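Household Objects Gallery: The Table

Trallside Collection of Domestic Design, Room 2

The Trallside Collection records the ordinary equipment of the kitchen and dining table. The gallery is arranged by task – laying, serving, wiping and clearing – and each entry carries a short note on form and use. Visitors may request further details from the Bronton reading room, quoting the entry number.

Entry 191. Paper towel and stand

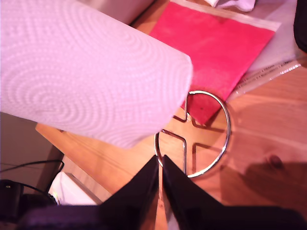

Text and selection: M. Cirillo, Trallside Collection

A roll of white paper towel, embossed with small dots in swirling circles, lies on its side on a wooden tabletop. The chrome wire stand has a ring base braced by a cross, with a single upright rod. Stands of this kind are listed under Wirework, section 11.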